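# Write the stop rule before the speed rule

I have spent a good part of the last year reading other people's cell procedures. Most come from small shops and university labs, with a few from plants that run three shifts. They are almost always written in the same order. First comes the task, then the cycle time, then the speed limits, and somewhere on the last page there is a paragraph about what the arm should do when something goes wrong. I think that order is backward, and I think it is the main reason so many of these documents stop being used after a month.

Take card and slot work, the kind where a gripper takes hold of a thin part and moves it in or out of a holder. The forces are small and the arms are usually light. People look at a job like that and decide it hardly needs a rule at all. The risk assessment at Jarnow for a job of this kind ran to 35 pages, and the part on jammed cards was one sentence: "Operator to clear fault." It didn't say which fault, or whether the fingers should be open or closed when the operator reached in.

Levente Szabó, who wrote the replacement, started with the jam. His first page lists what the arm does when the force reading goes over the limit: stop, hold position, keep the grip, wait for a person. It does not back off and try again. The speed numbers come on page three, and by then the reader knows what they are for.
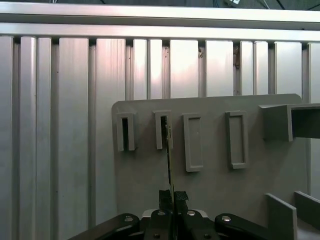
Retrying is where I disagree with a lot of engineers I respect. A retry looks harmless because it usually works. At Onham they logged 2957 insertions over the month of September, and 104 of them needed a second attempt. All but 4 of those went in on the second push. That was presented as good news, and for output it was. But the procedure had no line saying how many attempts were allowed, so the four that failed kept going until a person noticed. Two holders had to be replaced. A limit of one retry would have taken five minutes to write.

Graham Bunting, who ran that cell, argued with me about this, and his argument deserves a fair hearing. If you make the arm stop every time it feels something odd, he said, the operators will get tired of walking over to it, and within a week someone will raise the force limit to make it quiet. He's right that this happens. I have seen limits changed with no note of who did it or when. My answer is that a limit people keep raising was set badly, and the place to find that out is the change log. So the procedure needs a change log, and a name next to each change.

There is a second gap, which is tolerances. A procedure will give the repeatability of the arm to a hundredth of a millimeter and say nothing about the fixture. Fixtures get bumped. A holder works loose and leans a little, and the taught position is now wrong by more than the arm could ever be wrong by itself. The Priedītis checklist has one line on this that I'd like to see copied everywhere: before the first cycle, put a gauge card in every slot by hand. If it drags, the cell doesn't run. The check is dull, and it gets skipped when it's on a separate sheet – so put it on the same page as the start button instructions.

I would also ask for less paper. Skasetti keeps its working rules for each cell on a single laminated sheet and puts the rest in a binder. The sheet covers what stops the arm, who may restart it, how many tries it gets, and what to check before the first cycle. The binder has the calculations. An auditor can read the binder. The person standing at the cell needs the sheet.

None of this replaces the formal standards, and I'm not suggesting that anyone skip them. They tell you what hazards to consider and how to show that you considered them. They don't tell you what your own gripper should do with your own card when it sticks halfway – that part is left to whoever writes the procedure, and too often it's left out.

If you have one of these documents on your desk, turn to the last page and find the paragraph on faults. Move it to the front, then read the rest again and see which lines still make sense.

January 8, 2026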